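Tracing a Household Through the Census

Guidance for new members, Cornance Family History Society
Revised by Wanda Laskowska, Saturday, April 22, 2023

Members are asked to begin with the most recent census in which an ancestor is known to appear and to work backward ten years at a time. Write down the full reference for each page before copying any names.

1. Search by surname and county. If the list is too long, add a birth year and allow two years on either side. Ages were often given carelessly.

2. Open the page itself. The typed index leaves out boarders and visitors more often than it should, and it has been known to turn Pillay into Pilley.

3. Copy the whole household - servants and lodgers included - exactly as written. Do not correct spellings.

4. Compare the address with the previous census. A family that moved from number 17 to number 26 on the same street may simply have been renumbered.

5. Where a child is missing, check the burial registers first, then the households of grandparents and married aunts.

The reading room index now holds 2573 household cards for the Tromgate district. Cards may be consulted at the desk and must be returned to the same drawer.

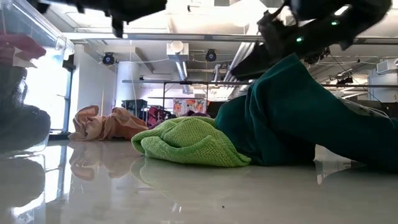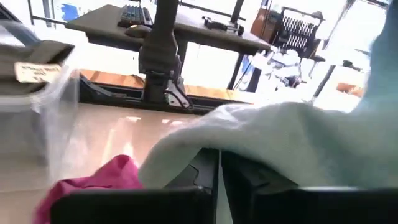
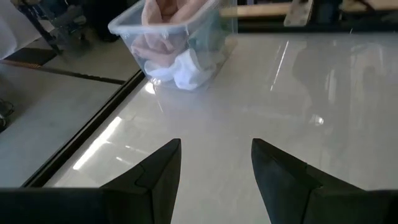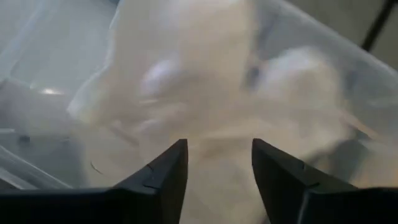

6. Enter the finished household on a family group sheet, using pencil for anything not yet confirmed by a second record. A baptism entry or a marriage certificate will serve.

Completed sheets should be given to Tariq Abbasi, who files them by parish. Copies of original pages can be ordered through the desk, up to 40 per member in a year. Orders placed in August are filled the following month.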